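Clerkitz Handheld Game Controller Grip for Phones

Model: Clerkitz 4
Made by: Prirkwood
Connection: Bluetooth or USB-C
Status: In stock, ships from the Standberg warehouse

The Clerkitz is a stretch-out controller for playing games on a phone. The two halves pull apart, the phone sits between them, and a spring in the back plate holds it in place. It works with monster-catching games, racing games, platformers and most shooters that list controller support in their store page. Games that only take touch input will not respond to the buttons unless you turn on touch mapping in the Clerkitz app.

What you get

Clerkitz controller
USB-C charging cable
Two spare thumbstick caps (tall)
Quick start card

Controls

There are two full-size thumbsticks, a directional pad, four face buttons, two bumpers and two analog triggers. The directional pad was changed for this model. On the older one, diagonals registered too easily when you were trying to go straight up a menu, and players of turn-based games wrote in about it a lot. The new pad has a raised center and a firmer click.

Each back grip has one extra button. Out of the box these do nothing. Hold the Clerkitz key and press a back button, then press the button you want it to copy. The setting stays saved after the controller is switched off.

Battery

Play time is roughly 40 hours over Bluetooth with the status light dimmed. With the light at full brightness it is shorter. The controller can be used while charging. When it is plugged into the phone by USB-C, it draws a small amount of power from the phone and the internal battery is left alone.

Phone fit

The spring plate takes phones with or without a thin case. Thick rubber cases and cases with a ring or stand on the back need to come off first. Small tablets do not fit. If your phone has its charging port off center, use Bluetooth mode and fold the USB-C plug down into its slot.

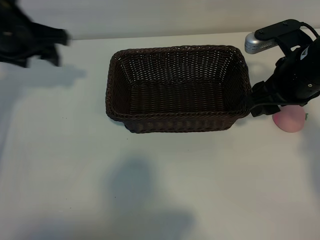

Can I use one controller with more than one phone?

The Clerkitz stores up to 6 paired devices. Hold the Clerkitz key and push the left stick up or down to move between them; the light blinks once when it connects.

Touch mapping

Open the app, start your game, and drag the button markers over the on-screen controls. Layouts are saved per game. The app comes with 400 ready-made layouts, put together by Naledi Naidoo and Daithí Egan at Prirkwood, and you can edit any of them. Touch mapping is available on Android only.

Some online games do not allow touch mapping and may flag your account. Check the rules of the game before you use it in ranked play.

Firmware

The current firmware was posted Tuesday, June 14, 2022. It fixes a drift problem on the right stick after sleep and adds a setting for trigger travel. Update through the app with the battery at least half full. A further update with a left-handed layout is planned for July.

Related items

Mulcahy hard case for Clerkitz 4
Replacement thumbstick caps (short)
Replacement USB-C cable

Returns and repairs

Unused controllers can be sent back in the original box. For repairs, write to Remedios Ocampo at the Prirkwood service desk with your order number and a short note on the fault. Please remove your phone case, caps and any stickers before sending a controller in.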